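Notebook - wood finish trials, Clerkdale shop
2022-10-01

Carried on with the linseed oil boards. Batch 78 got its second coat first thing, wiped on thin and left ten minutes before rubbing off. The first coat had gone patchy on the two ash offcuts near the knots, so I sanded those back with 344 grit (the odd Kivby paper, the last of the pack) before going over them again. The beech needed nothing.

Weighed the oil can before and after. 1454 g at the start. Forgot to write down the end weight before Iwona Piątek topped it up from the big drum, so there is no usage figure for today. Will do it properly with the next batch.

The Rieger wax came. It is softer than the old tin and smells more of turpentine. Tried a dab on the back of a reject board and it dragged until I switched to a clean cotton rag. I would still use the Jistov for anything that gets handled a lot. 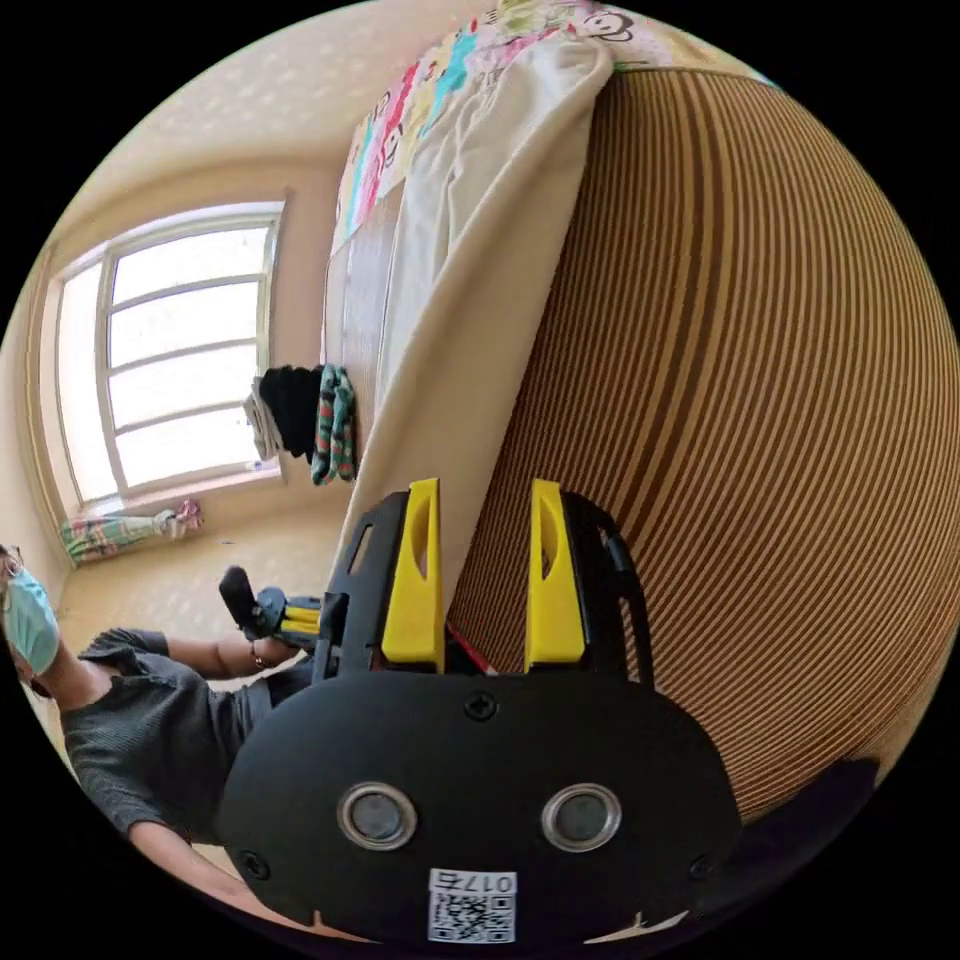

Yellow fingers, gap open.

Water drop test on the boards from the last batch. Oak with three coats beaded well and left no ring after an hour. Oak with two coats left a faint ring that I could feel with a fingernail. Pine was bad at both. I don't think more oil will fix the pine - it just keeps drinking it. Iwona suggests a thin shellac coat underneath. Worth one board.

Oily rags are hung flat on the outside line, not in the bin. Please keep it that way.

To do:
- end weight on the oil can
- shellac under oil, one pine board
- order more paper, 3000 grit too for the last rub
- leave two oak boards on the south windowsill until December and compare color with the pair in the drawer

Batch 78 stays on the rack overnight. Don't stack it.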